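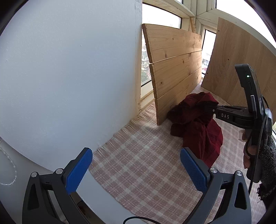
*Pine planks at the window.*

**To:** The Arabzadeh Fund for Young Readers' Fiction
**From:** Ourania Dimitriou, Tranddale Books
**Re:** *The Salt Giants of Stiklow*, second progress report
**Date:** Fri 15 December

You asked for a shorter report than the last one, and for fewer maps. I have done my best on both.

## Where the book stands

The manuscript is a full draft, start to finish, and has been since October. My application called this "the halfway point," and I remember feeling quite bold when I typed that. The draft is too long. It has a strong opening, a strong ending, and a long march across a salt flat during which three characters discuss taxes.

For anyone on the panel who joined after the first round: Stiklow is a harbor town where giants have been hired, for several generations, to hold up the sea wall. Their contract is about to run out. Fourteen-year-old Perrin Voss is apprenticed to the town's contract clerk and is the only person who has read the thing all the way through. It's a fantasy about labor negotiation for ages twelve and up. I know how that sounds. The giants do throw things.

## Changes since the first report

The prophecy is gone. My editor wrote "whose?" next to it in the margin, and after two weeks of composing replies I cut it. The book lost 3424 words and nothing else, as far as my readers can tell. One of them asked when I was planning to put a prophecy in.

Perrin's older sister is now alive. She was dead in the outline you funded, and I'm required to report material changes, so please consider this reported. She runs the ferry and has most of the good lines.

The map has been redrawn, at a size that will fit on a page. The river now flows downhill.

## Test readings

We promised 8 sessions with readers in the target age group and have held 6, all at the Voltby branch library. The other two are on the calendar for the new year, after the school break. Attendance has been steady, helped by the library's relaxed position on cookies.

The readers were polite about the first three chapters and then, once they'd gotten to know me, frank about the rest. Notes I have acted on:

- The giants should talk sooner. They now talk on page nine.
- "Nobody says 'verily.'" Removed throughout.
- The villain's plan made no sense if he could already swim. He can't swim anymore.
- Chapter eleven is "the tax one." Under review.

A request to kill the mayor received wide support. I've declined it for now because I need him in volume two.

## Money

Spending is within the budget you approved. The editor's first fee has been paid, and so have the library room charges and the cover artist's deposit. Printing for the test copies came in a little under the estimate, and photocopying came in a little over it, mostly because of me and the double-sided setting. I'd like to move the small amount left in the travel line to copyediting. There was very little travel. Voltby is on the bus route.

## What's next

The revised draft goes to the editor at the end of January, with the salt flat crossed in one chapter where it used to take four. Copyediting should follow in spring. The cover artist has sent two sketches, one with a giant and one with a very large foot. The test readers prefer the foot, and so do I. Sales has asked for a dragon.

There is no dragon in the book. I'll send both sketches with the next report, along with the receipts.

Ourania Dimitriou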